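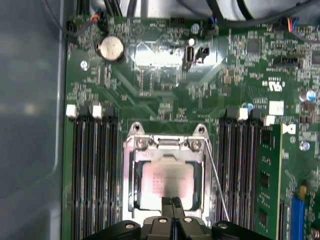 Does a young chef competition have to accept a video entry after the portal has closed?
Only if the upload started before the cutoff and the portal failed to record it. We look at the upload log first and decide from that.

Ticket 153
Subject: Entry form ate our chef's dish video
Status: Closed, with a note I'm not thrilled about
Product: Mesonell entry portal, hotel chef category

Opened by the kitchen office at the Tolo hotel, Purkbridge. Text as received:

"Our commis chef filled in everything, attached her recipe, costing sheet and video, pressed submit and got a green tick. The judges' list came out this morning and she isn't on it. We did everything right. Please add her."

First reply (me)
Everyone who writes in did everything right, so I asked for the usual: the confirmation email, the file size of the video, and the browser. I also asked what the green tick was next to. There are two on that page. One means the section is complete and the other means the entry has been sent.

Reply from Tolo
No confirmation email. Video is 8 minutes long. Browser is "the normal one on the office computer." Tick was "at the bottom."

The rules say the video can be up to 6 minutes. I pointed this out. They said the portal should have refused it, in that case. Annoyingly, I agree with them.

Log, Friday
9:40 – Found her account. Recipe is there, costing sheet is there, two portions costed as asked. Video field says "processing." It has presumably said that since the evening she uploaded it.
9:55 – Asked Mesonell support whether an overlong video gets rejected or just sits. They said it gets rejected with a message. I asked them to show me the message. Waiting.
10:30 – Uploaded an overlong test clip myself on a dummy entry. No message. Section tick goes green. Submit button stays gray, but you have to scroll past the sponsor logos to see it.
10:45 – Sent Mesonell my screenshots. They suggested clearing my cache. Cleared it. Same result, as I expected.
11:20 – Trimmed the test clip to under the limit. Processed fine, button turned on, confirmation email arrived straight away. So the length check does exist, it just doesn't tell anyone.
1:15 – Mesonell now calls this "a display issue." A chef who thinks she has entered and hasn't would probably use a different word.

Question passed to the head judge, Radek Jelínek
Can she be let in with a shortened video? His answer was that she can, provided she cuts the existing footage and doesn't cook the dish again. He was firm on that, and fair enough – the other entrants had one go. He also wants the recipe and costing left exactly as saved.

I asked how we would know whether it had been cooked again. He said we would compare it with the clip stuck in the portal. Mesonell have found that clip and sent it over, so that much can be done.

Outcome
Shortened video received from Tolo. Compared with the original: same plate, same garnish, same tea towel over the same shoulder. Entry added to the Snorradóttir heat by hand. Confirmation sent by me, from my own address, as I don't trust the automatic one to go out for a manual entry.

Still open on our side
Mesonell say a warning message will be in place by February. They said something similar about the dropdown that listed pastry under front of house, and that took a whole season. Until I see the warning come up on a test entry I'm leaving the note on the form page in bold: no email means no entry.

Also checked for anyone else stuck on "processing." There was one, a hotel that had withdrawn anyway. I phoned to make sure they meant to.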